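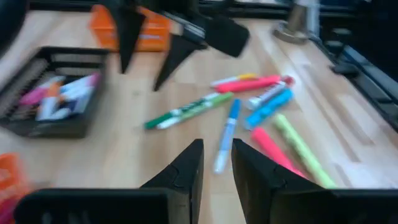
5. Recording a demonstration by hand control

This section explains how to record the marker sorting task with the two Zullow hand controllers. Please complete section 4 (homing of both arms) before you start. The left controller moves the left arm and the right controller moves the right arm. This cannot be changed during a session.

5.1 Preparing the table

1. Put the mesh basket on the left side of the table, inside the reach of the left arm.
2. Lay the loose markers and highlighters in the middle of the table. They may overlap and point in any direction. Use different colours.
3. Close every cap firmly. A gripper can pull a loose cap off.
4. Check that no cable lies over the rail.

Note: For each new demonstration, lay the markers in a different way. If the layout is always the same, the Yimer trainer will learn the positions and the arm will fail when a marker is moved.

5.2 Recording

1. On the Vokden screen, choose Task, then New, and type the task name. The name must be the same for all demonstrations of one task, also the capital letters.
2. Hold both controllers in the same posture as the arms and press the grey button. The arms will start to follow you after a short tone.
3. Press the foot pedal one time. The red dot on the screen means that recording is on.
4. Bring one gripper above a marker with the fingers open. Turn your wrist until the fingers are across the barrel.
5. Go down slowly, close the trigger, and lift straight up before you move to the side.
6. Release the marker over the basket, low enough that it does not bounce.
7. Repeat until the table is clear, then press the pedal again.

If you miss a marker, do not stop the recording. Open the gripper, go up a little and try again. These corrections are useful for the training.

CAUTION: Keep the two grippers apart when both work over the same pile. The software does not prevent contact between the fingers. If error 592 is shown, release both triggers and move the controllers away from each other.

5.3 Saving

Choose Keep or Discard. Discard cannot be undone. A kept demonstration is copied to the Limgate drive, and the counter in the corner goes up by one. Do not switch off the power while the copy bar is visible.

Error 69 means the drive is full. See section 8.

Revised November 2024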